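Quick one before I lose the notes again - rules for episodes

Written mostly on a train so bear with the spelling. Three people have asked me for the list of rules we use for the tabletop runs at Stendbridge and I keep pasting bits of it into chat. So, one post. I'll link to it from now on.

Background, short. We do pick and place in simulation, cluttered tables, kitchen-ish rooms, one arm. The runs get recorded, labeled and then somebody trains on them. For a long time we had no written rules at all. You ran your episodes, you dumped them in the folder, done. Then in November Ximena Contreras went through the Plarnance batch, all 3,966 episodes of it, and threw out 1,324. A third! Not for crashes either. Mostly for stuff we could have agreed on in five minutes if anyone had sat down to do it.

So we sat down. What follows is version whatever-it-is as of 1st April. No joke, that's just when I got to it.

Starting state.

Arm goes to home before the recording starts. Gripper open. No exceptions for "it was nearly home". Let the physics settle before you hit record, give it 100 steps. If something is still rolling after that, reset. Don't wait it out, I've done that, you end up with a table nobody can reproduce from the seed.

Write the seed down. In the log, not in your head. Goes for the room too, rooms get swapped under us all the time and a log that says "kitchen, table" is worthless a month later.

Naming things.

This was the biggest chunk of Ximena's rejects. One person writes "bottle", next person writes "white bottle", third one writes "carafe" for the very same asset. Rule now: if there are two of a kind on the table you have to say which one, by color first, and by where it is if color doesn't settle it. "Pick up the bottle" with a white one and a green one sitting there is a reject, even if the arm went for the right one. How would the model know it was the right one?

Same goes for cups. White cup, gray cup. And if one is on its side, say so only if the task depends on it. Don't get literary.

And if you don't know what an object is, use the asset name. A wrong guess is worse than an ugly name.

Clutter.

Clutter stays. People kept tidying the table to make the task easier, moving stuff out of the arm's way before the run, and then we had a lovely set of runs on tables that look like a furniture store. The whole point is a messy table. Rocks next to vegetables, whatever the generator gives you. Only clear it if two objects spawned inside each other, and then it's a reset and a new seed, no nudging by hand.

Knives are their own thing. I know it's sim. Still - no path that carries an object over a blade if there's another way round. Whatever we teach in there gets copied onto a real arm at some point and I don't want to be the one explaining it. Flirnside has the same rule in their lab, they had it before us, I took the wording more or less straight from theirs. 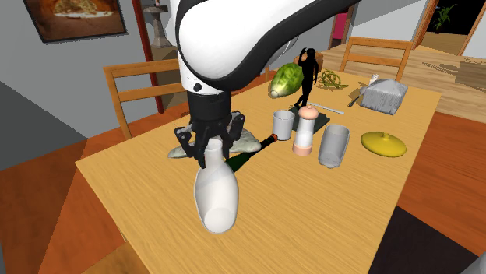 Gripping. For anything with a neck, grip the neck, fingers closed on both sides, and lift straight up before you do anything sideways. Straight up first. I can't say it enough. Half the knocked over things in the old batch came from people who lifted and swung in the same move, and the base of a bottle is a lot wider than the bit you're holding, so it sweeps whatever is next door.

Some tilt is fine. A bottle held by the neck will lean, we decided not to fight that. What we check is whether it's still leaning the same way 10 steps later. If it's creeping, the grip is bad, let go and do it over. Mark the first try as a failed grasp, leave it in. DO NOT cut it out. Failed grasps are useful, hidden failed grasps are poison.

Clearance - the bottom of what you carry has to go over the tallest thing on the route. Sounds obvious. It's the bottom of the object that counts, people keep checking the fingers. I got this wrong myself in my first week and took out a pepper mill.

Putting down.

Base touches the surface, then open. Not a drop. If it falls over after release it's a fail, even if the target spot was right. We argued over this one for ages. Âu's position was that a bottle on its side in the right place is "placed", and fair enough, for a stone it makes no difference. For now it's: things that were upright end upright. Things that started lying down can end any way they like. Not elegant but we can check it with a script.

Back off straight up after release, same as the lift. Then home. Recording stops at home and not before, I found a whole bunch that stop the moment the fingers open and you can't tell if the thing stayed put.

Labels for success.

Three values, yes, no, unsure. Use unsure! Nobody gets told off for it. Somebody else looks at those, never the person who ran them. Ximena pushed for this and I thought it was overkill and I was wrong, it's the rule that has saved us the most re-labeling by far.

Never fix a label on the quiet. Add a line with your initials and what you changed.

Things still open: how many retries per episode (I say two, others say no limit), what to do when the target is hidden behind the gripper for most of the run, and wheter chairs count as obstacles if the arm can't reach them anyway. Also lids. Lids are a mess, picking one up by the knob is fine but half of ours load with the knob too small for the fingers.

If you use any of this, take it, change it, just tell me what broke. Comments are open again, the spam thing is mostly fixed. Next post is going to be the reset script, if I can get it to run on somebody else's machine than mine.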